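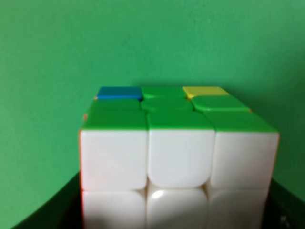 September, late, kitchen table

Drove the Hartono to the Wakavley meet this morning. I say drove. I drove as far as the bottom of Drarnell Hill, where it coughed twice and stopped, and after that I was mostly a passenger in a car going backward. A man walking two spaniels helped me steer it into a gateway. He asked what year it was. Everybody asks what year it was. I told him, and he said his uncle had one and it burned.

Fuel pump, naturally. The one I put in at Easter, from the seller with the excellent reviews. I rapped it with the wheel brace, it ticked, I drove on with the brace on the passenger seat like a date. Had to get out and rap it again by the reservoir.

Got there after ten and Sulastri Osman had given my spot to a hot rod. Not her fault, she had a clipboard and a line of cars out to the main road. She put me on the grass by the toilets between a milk truck and Azlan Nair's coupe, and I have to say the foot traffic was outstanding.

Azlan has finished the coupe. I wrote in here two winters ago that he would never finish it, so let the record be corrected. The paint is the color of weak tea and it is so deep you could lose a ring in it. He wouldn't tell me what it cost. Yanti told me the minute he went for coffee: $3,840, and that's the paint alone, and she'd found the invoice folded up inside a road atlas. She didn't seem angry. She said she'd ordered a sofa.

Izzati Nugroho came over from Cornholm with the little convertible, top down, in a hat. She's taken the heater out to save weight. I asked what she was saving it for and she said hill climbs, next spring, and did I want to come in on it. I said I'd think about it. My car can't do a hill on an ordinary errand, so I don't know what there is to think about, but I have been thinking about it all evening.

Baltasar Cifuentes won best in show again. It is a beautiful car and it arrives in a trailer and leaves in a trailer, and the odometer says 1,256, same as last year. I looked. He caught me looking and was perfectly nice, which made it worse. He even offered me a pump, a proper rebuilt one, off the shelf in his garage. Forty dollars. I said I couldn't possibly, then asked if he took checks.

Home by the low road to avoid the hill. Only one rap needed, outside the feed store, with people watching.

To do: pick up pump from B.C. before he remembers what they go for. New hose clamps, the good kind. Write to the Easter seller and be civil. Find out what a roll bar costs, just to know.

Sunburned on the right arm only. There's still a spaniel print on the rear fender and I'm leaving it until the weekend.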